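Search this site Search Go
Home Columns Recipes Letters Archive About
Columns > Around the House > Laundry

Fold the Small Stuff First

I have opinions about towels, and my family has heard all of them. My biggest one (ask anybody who has stayed with me in February, when the dryer never stops) is that we fold laundry in the wrong order. We grab the big fluffy thing on top because it's on top, wrestle with it for ages, and then the dish towels get shoved in a drawer in a ball.

And fleece is the worst offender! That curly beige kind with a white band running through it is lovely to sit under and a pain to fold. It's thick, it bunches where you pinch it, and the corners flop back open while you're reaching for the next one. I say leave it for last, fold it in half twice, and quit fussing.
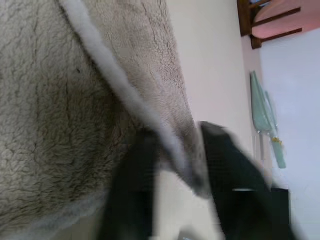
What a kitchen towel wants

A kitchen towel wants a table. Not your knee, not the arm of the couch. Lay it out flat the long way, get hold of both ends, give it a little tug and then fold. I do mine at 9 p.m. with the radio on, and a whole stack goes by before I notice.

I also like them in colors. Pale green, light blue, pale pink, all soft, so a mixed pile still looks like it belongs together, and if your plates come in green and blue and pink too, well, now the whole kitchen is in on it. My sister says matching towels to plates is showing off. Maybe! But I paid for those towels, and I want to see them out on the table and not stuffed behind the foil.

The one thing I won't defend is a grayish-white towel with a scraggly bit trailing off the end. Snip it or demote it to the floor bucket. I've been told 2 times by my own mother that I'm wasteful about this, and I'm still snipping.
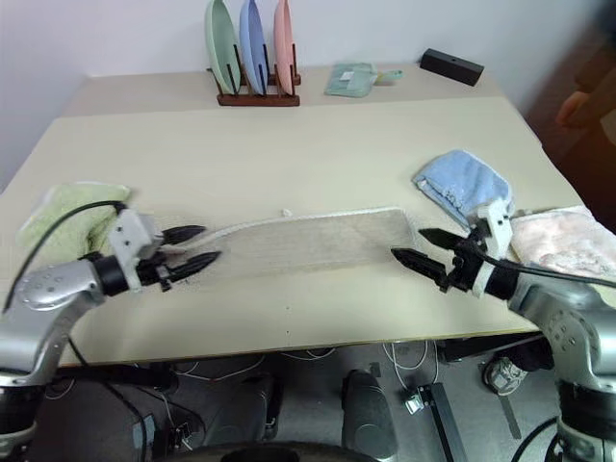

Neelam Bhardwaj wrote in to say she's done it the other way for years, fleece first, while she still has the patience for it, and the towels after as a kind of reward. She also keeps every scraggly towel she owns for drying lettuce. I can't argue with the lettuce. I still think she's wrong about the fleece, and she's welcome to come over and fold mine.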